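Robotics Club Notes: Should We Be Cheering Yet?

By Cameron Sutcliffe

I have been asked to write something upbeat about the student robotics club for this issue. I will do what I can. The club has 132 dollars left in its parts budget, a team of good kids, and a project called Nouri that is supposed to fill a cup with water in a place where people sit down to eat. Whether that needed a robot is a question I have raised more than once, and I am raising it again here.

The job sounds small. Drive up to a booth, find the drink dispenser, put a cup on the drip tray, work the spigot, stop before the cup runs over, and leave the table as you found it. My niece could do it at four. Mitra Ghorbani, who leads the student team, told me that was exactly why she picked it. She is tired of contest robots that stack foam blocks on a taped floor and then get called helpful. I can't argue with her there, and I have tried. 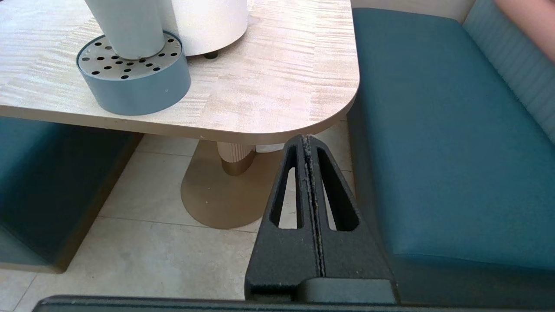

Does the robot decide for itself what to do?

At the moment a student guides the arm through the task by remote control, and those runs are saved so the software can learn from them later. The team wants 200 good runs before it lets the arm try alone.

I would ask readers to keep that answer in mind when they hear the word "autonomous" at the June open house. Last year's poster used it in large type, and the machine on the stage had a sophomore standing behind a curtain. Nobody lied, quite, but plenty of parents went home with the wrong idea. Rostam Azimi has promised me that the new poster will say who is driving. I intend to read it closely.

The booth has been harder on the team than the contest floor ever was. A pedestal table leaves no legs to bump into, which is nice, but the benches on both sides box the robot in, and it has to reach over a seat or come in from the open end. The students first planned to come in over the seat. Soudabeh Shokri did the drawings for that, and they were handsome drawings. Then the team worked out how far the arm would have to lean and switched to the open end, and she had to start over. She was more gracious about it than I would have been.

Then there is water, clear water in a clear tank. The cameras don't like it much. The early software was trained on pictures of solid things, and it had strong opinions about where the tank ended that did not match the tank. The students now aim for the spigot and the tray and mostly ignore the rest.

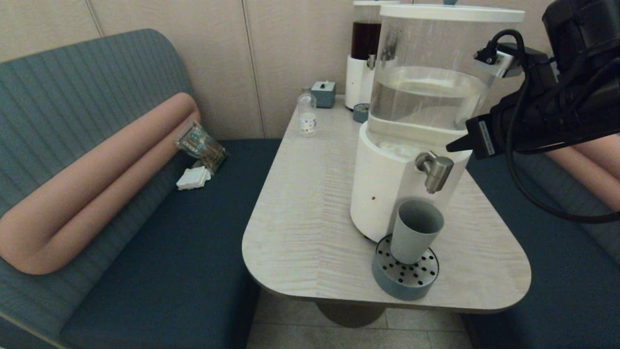
Metal catches the light, too, and a shiny nozzle can look like several different nozzles depending on the hour. Valdir Fagundes wants to fix this with a better sensor from Zavance. I have seen the price, 367 dollars, and I have already told you what is in the budget. His second idea is to put a strip of matte tape on the nozzle. I am in favor of the tape.

My other complaint is about scoring. Under the club's present rules a run counts as good if the cup ends up with water in it. Nothing is taken off for drips, for time, or for shoving the tray sideways. I asked for 3 separate scores and was told that would make the numbers look worse. Well, yes. Mitra has since agreed to keep a second sheet with the spills on it, and she says she will post both.

To be fair, these students know more about their machine than I expected. They can tell you what it gets wrong and they don't get huffy when you ask. That is worth more to me than the demo.

The club is still looking for used tablets and a parent who can solder. Leave a note for Rostam at the front office. Scoring sheets will be up on the club board before the open house, spills included, and I will be checking.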